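Predeo Service Desk
Ticket 1409: Cell 2 gripper dropping or crushing parts, left finger lagging
Site: Lurnia
Machine: table cell, single arm, two-finger parallel gripper, wrist camera
Priority: Normal
Opened: Thursday, June 14, 2018
Status: Closed, follow-up in July

Reported fault

Operator reports the gripper on Cell 2 is letting go of parts partway through a move. Happens on smooth items more than anything else. Cell 1 runs the same program with the same items and doesn't do it. No fault code on the pendant most of the time. Twice it has thrown 541 (grip width mismatch) and stopped.

Tried so far on site: power cycle, rehomed the gripper, wiped the fingertips. No change.

Entry 1

Asked site to send the gripper log and the current parameter file. Log shows the grip command going out on time every cycle. Measured width at close is all over the place for the same item in the same position. Force setting in the file is 90, where the Cell 1 file has 60. Asked who changed it.

Site says it was put up by the late shift after the first drops. Told them to put it back to 60 for now. Extra force won't fix a width problem and it marks the soft plastic items.

Entry 2

Force back at 60. Still dropping. Site says the left finger looks a touch slow to arrive compared with the right. Both fingers run off the one motor through a rack on each side, so they should arrive together.

Asked them to do the following with the arm in the service position and the drive isolated:

Take the fingers off, two screws each.
Move each carrier by hand through full travel.
Check for play at the carrier with a feeler gauge.
Look for grit or dried grease on the guide.

Entry 3

Right carrier moves freely. Left carrier is stiff over the last few millimetres before full close. Dried grease on the guide, dark and hard, with some fine pale grit in it. Site thinks the grit is glaze dust off chipped crockery. One of the finger screws on the left side was only finger tight.

No play found on either side. Racks look fine.

Sent the cleaning procedure from the Belamness manual. Note for whoever picks this up: the manual says to regrease every 2000 cycles of full travel, and the counter on this unit has never been reset, so there's no way to tell from the counter when it was last done. The paper service card in the cell cabinet is blank.

Entry 4

Site cleaned both guides with lint-free cloth and the approved solvent, regreased, refitted fingers. Screws torqued and paint-marked. Cycle counter reset and the service card filled in.

Ran the empty open and close test. Left and right now arrive together. Width reading repeats properly.

Error 541 came back once during the test. Checked the log and it was raised on the first close after power-up, before homing had finished. Startup sequence on Cell 2 was missing the wait after the home command. Cell 1 has it. Copied the line across and the error hasn't shown up since.

Entry 5

Next step was a loaded check on the usual tableware layout, force at 60, speed at the reduced setting. Asked site to use the green plastic item for the first grips, as it's smooth, has an awkward outline and shows up well against the dark table in the wrist camera view.
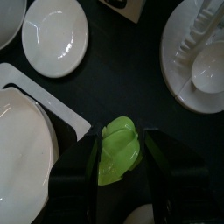
Site ran the loaded check through to the end of the list and reported no drops. Measured widths in the log agree with that. Speed then put back to normal and the list run again, same result.

One thing to watch. The fingertips on this unit are worn smoother than the ones on Cell 1. Still within limits, but with glossy items there isn't much margin. Spare set is on the shelf at Amin and can go out with the next parts run. No need to stop the cell for it.

Entry 6

Site asked whether they can raise the force again if drops come back. Answer is no. Check the guides and the finger screws first, then log a new ticket with the width readings attached. Force stays at 60 and the parameter is now locked behind the supervisor login.

Also asked site to brush chips and dust off the table at the end of each shift and to take chipped pieces out of the set. Compressed air isn't to be used near the gripper, it pushes the grit into the guide.

Resolution

Cause: hardened grease and grit on the left guide, loose finger screw on the same side. Separate fault in the startup sequence causing 541.
Fix: guides cleaned and regreased, screws torqued, homing wait added, force setting returned to 60 and locked.
Parts used: none.
Outstanding: fit new fingertips and recheck the guides in July. Back up the Cell 2 parameter file once the tips are on.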